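Pocket money: my three months with a crowdfunded label maker

I backed the Malar in January, at an hour when no sensible person should be near a payment page. It's a handheld label printer about the size of a bar of soap, made by a small outfit called Cetetti, and it promised labels from my phone in 9 colours. I paid the early price and forgot all about it until the parcel came.

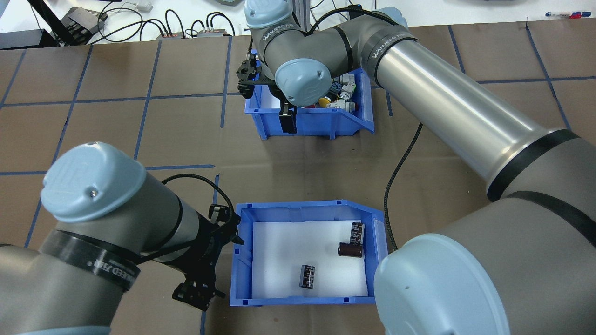
Setting it up took me most of a cup of tea. The app wants your email, then your location (why?), then it finds the printer and everything is lovely. I started in the kitchen and worked outwards, and I'm now the sort of person who looks at two plain blue bins on a table and itches to put a name on each. My spice rack has never looked better!

The print is crisp on the glossy tape and a bit woolly on the matt. My friend Kiri Partington runs hers on the cheap rolls and says they peel in the fridge, and mine did too. 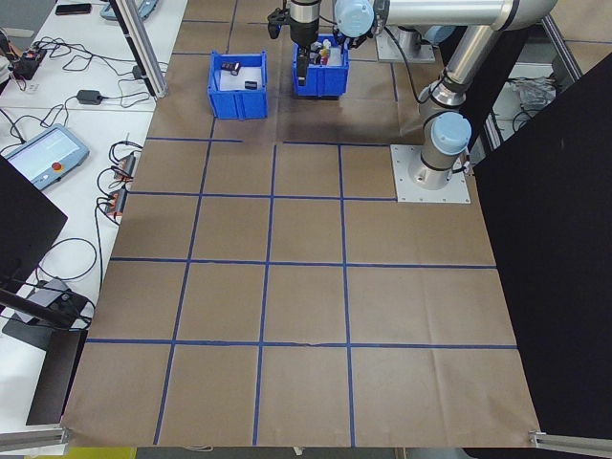
What it costs to run

A roll gives you some 200 small labels, fewer if you like a big font. Refills come in packs of 3 and they aren't cheap, so I've stopped labelling things for fun. Well, mostly.

The battery is the weak spot. I got through 50 labels for the shed and it was begging for its cable, which is a short one. 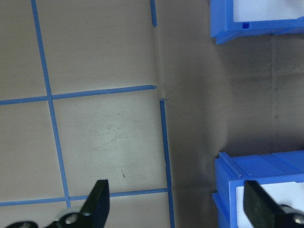 Would I back it again?

Yes, though I'd wait for the shop version and skip the carry case. Raed Srour at Cetetti tells me an update will let you save your own templates, and I've got a drawer of seed packets waiting for it.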